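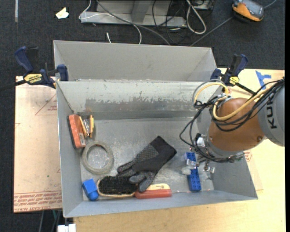
*금속 통과 로봇 팔, 오른쪽에 노란 케이블*

## 4주차. 쇼트 길이와 편집 리듬

영화분석입문 수업 자료. 상영 전에 1절과 2절까지 읽어 올 것. 3절 이후는 상영본을 본 다음에 읽는 편이 이해가 쉽다.

### 1. 용어 정리

지난주에 쓰던 말을 조금 더 좁혀서 쓴다.

- **쇼트**: 한 편집점에서 다음 편집점까지의 화면. 촬영 현장에서 말하는 '테이크'와 구별한다. 한 테이크가 편집에서 여러 쇼트로 나뉘는 일은 흔하다.
- **편집점**: 쇼트가 바뀌는 지점. 컷, 디졸브, 와이프, 페이드를 모두 포함한다.
- **씬**: 시간과 장소가 이어지는 단위. 교차편집된 부분은 씬 경계를 정하기 어려우므로 표에 따로 표시한다.
- **시퀀스**: 하나의 사건이나 행동으로 묶이는 씬의 모음. 연구자마다 범위가 다르다. 보고서에서는 자기가 쓴 기준을 첫 문단에 적는다.
- **평균 쇼트 길이**: 분석 구간의 재생 시간을 쇼트 수로 나눈 값. 흔히 ASL(average shot length)이라고 쓴다.
- **중앙값**: 쇼트를 길이 순으로 늘어놓았을 때 가운데 오는 값. 아주 긴 쇼트가 한두 개 섞인 작품에서는 평균과 꽤 벌어진다.

'리듬'과 '속도'는 섞어 쓰지 않는다. 속도는 단위 시간당 편집점의 수로 말할 수 있지만 리듬은 길이의 배열, 반복, 어긋남까지 포함하는 말이다. 평균이 같은 두 장면도 배열이 다르면 전혀 다르게 보인다.

### 2. 무엇을 세고 무엇을 세지 않는가

쇼트 세기는 단순해 보이지만 두 사람이 같은 영화를 세면 수가 다르게 나온다. 이 수업에서는 다음 기준을 쓴다.

1. 제작사와 배급사 로고는 제외한다. 작품의 첫 화면부터 시작한다.
2. 검은 화면은 1초가 넘으면 독립된 쇼트로 본다. 그보다 짧으면 앞 쇼트에 붙인다.
3. 디졸브는 겹침이 가장 강한 지점을 편집점으로 잡는다.
4. 분할 화면은 화면 전체의 구성이 바뀔 때만 새 쇼트로 친다. 나뉜 화면 하나가 안에서 컷되는 경우는 비고란에 적는다.
5. 점프컷도 컷이다. 인물과 구도가 거의 같더라도 편집점이 있으면 나눈다.
6. 카메라가 기둥이나 인물의 등을 지나가는 사이에 이어붙인 '숨은 편집점'은 세지 않는다. 확실하다고 판단되면 비고란에 시간을 적는다.
7. 엔딩 크레디트는 제외한다. 크레디트와 본편 화면이 겹치는 구간은 포함한다.

여섯 번째 기준에는 이견이 있다. 제작 과정을 연구하는 사람은 숨은 편집점을 세어야 한다고 보고, 관객의 경험을 연구하는 사람은 세지 않는 쪽을 택한다. 우리는 후자의 입장에서 출발한다.

### 3. 사례: 〈Ravura〉의 첫 부분

수업에서 볼 작품은 장편 극영화 〈Ravura〉다. 항구 도시의 통조림 공장이 문을 닫은 뒤 남은 자매의 이야기이고, 대사가 적다. 로고를 뺀 앞부분 30분을 구간으로 잡으면 쇼트는 221개다. 계산은 다음과 같다.

> 30분 = 1,800초
> 1,800 ÷ 221 ≒ 8.1초

평균만 보면 느긋한 영화처럼 읽힌다. 그런데 실제로 보면 첫 시장 장면은 숨이 가쁘다. 시장 장면에서는 2초 안팎의 쇼트가 이어지고, 뒤따르는 부엌 장면에서는 고정된 카메라가 오래 머문다. 평균은 둘을 섞은 값이라 어느 쪽도 설명하지 못한다.

시장 장면에서 볼 것:

- 언니가 움직이는 방향이 쇼트마다 바뀐다. 공간을 익히기 전에 다음 쇼트로 넘어간다.
- 소리는 끊기지 않는다. 상인의 목소리와 배의 경적이 여러 쇼트에 걸쳐 이어진다. 화면의 단절을 소리가 덮는다.
- 동생이 나오는 쇼트만 조금씩 길다. 길이 차이는 작지만 반복되므로 관객은 동생의 얼굴을 기억하게 된다.

부엌 장면에서 볼 것:

- 편집 대신 인물의 움직임이 화면을 나눈다. 문이 열릴 때, 언니가 일어설 때, 불이 꺼질 때 화면의 중심이 옮겨 간다.
- 대답이 나와야 할 자리에 컷이 없다. 듣는 사람의 얼굴을 따로 보여주지 않으므로 관객은 넓은 화면 안에서 반응을 찾아야 한다.
- 장면 끝의 컷은 행동이 끝나기 전에 온다. 그릇을 내려놓는 소리가 다음 씬의 첫 화면 위에 들린다.

마지막 항목은 소리가 화면보다 늦게 끝나는 L컷이다. 반대로 다음 씬의 소리가 먼저 들어오는 경우는 J컷이라고 한다. 이름은 편집 프로그램의 타임라인에서 영상과 음성 클립이 놓인 모양에서 왔다. 시험에서 둘을 바꿔 쓰는 경우가 많으니 그림을 그려서 외워 두면 좋다.

### 4. 비교: 〈Tekus〉

〈Tekus〉는 국경 검문소의 하룻밤을 다룬 중편이다. 쇼트 수가 적고 대부분이 고정 화면이다. 이 작품은 씬이 바뀌어도 쇼트의 길이가 크게 달라지지 않는다. 긴장이 높아지는 후반부에서 컷을 늘리지 않고, 같은 위치의 화면을 되풀이하면서 화면 안의 인물 수를 줄여 간다.

〈Ravura〉와 나란히 놓고 다음 표를 채운다. 첫 줄은 예시로 적어 두었다.

| 항목 | Ravura | Tekus |
|---|---|---|
| 씬 사이의 길이 변화 | 크다 | 작다 |
| 카메라 움직임 | | |
| 소리의 이어짐 | | |
| 같은 구도의 반복 | | |
| 씬을 끝내는 방식 | | |

표의 빈칸에는 '많다', '적다'만 쓰지 말고 해당하는 시간을 하나 이상 적는다. 예를 들어 '고정 화면이 많다(00:12:40 부근)'처럼 쓴다.

### 5. 수치를 읽을 때 주의할 점

평균 쇼트 길이가 짧다고 해서 '빠른 영화'라고 쓰면 감점한다. 같은 2초라도 인물이 화면을 가로지르는 쇼트와 빈 복도를 보여주는 쇼트는 체감이 다르다. 화면의 크기, 정보량, 대사의 유무를 함께 적어야 한다.

시대별 평균을 근거로 삼을 때도 조심한다. 표본에 어떤 영화가 들어갔는지에 따라 결과가 달라지고, 무성영화는 영사 속도에 따라 재생 시간 자체가 바뀐다. 복원판과 개봉판의 길이가 다른 경우도 있다. 어느 판본을 보았는지 반드시 밝힌다.

자동 검출 결과도 그대로 쓰지 않는다. 실습실 컴퓨터에 깔린 Fikre는 플래시나 번개가 있는 쇼트를 둘로 나누고, 느린 디졸브는 놓치는 일이 잦다. 자동 검출로 초안을 만든 뒤 한 번은 사람이 처음부터 끝까지 보면서 고친다. 결과 파일은 CSV로 저장하고 시작 시간 열의 형식을 바꾸지 않는다.

### 6. 상영과 과제

상영은 Kelline 2관에서 오후 7시에 시작한다. 〈Tekus〉를 먼저 틀고 짧은 휴식 뒤에 〈Ravura〉를 튼다. 상영 중에는 시간을 적으려고 휴대전화를 켜지 말 것. 정확한 시간은 나중에 도서관 열람용 파일로 확인한다.

**과제**

- 두 작품 중 하나에서 씬 하나를 고른다. 3절에서 다룬 시장 장면과 부엌 장면은 고를 수 없다.
- 쇼트 목록을 만든다. 열은 번호, 시작 시간, 길이, 화면 크기, 카메라 움직임, 소리, 비고 순서로 한다.
- 목록을 바탕으로 1000자 정도의 분석문을 쓴다. 줄거리 요약은 두 문장을 넘기지 않는다.
- 평균과 중앙값을 둘 다 계산하고, 차이가 크면 어떤 쇼트 때문인지 밝힌다.
- 분석문은 PDF, 쇼트 목록은 CSV로 따로 낸다.

**토론 질문**

- 부엌 장면을 인물별 클로즈업으로 나누어 편집했다면 자매의 관계는 어떻게 다르게 보였을까?
- 〈Tekus〉에서 반복되는 구도를 언제 처음 알아차렸는가? 그 전과 후에 화면을 보는 방식이 달라졌는가?
- 2절의 기준 가운데 바꾸고 싶은 항목이 있다면 어떤 쇼트가 계기가 되었는가?

다음 주에는 화면 밖 소리를 다룬다. 이번 과제에서 만든 쇼트 목록의 소리 열을 다시 쓰게 되니 파일을 지우지 말고 가져온다.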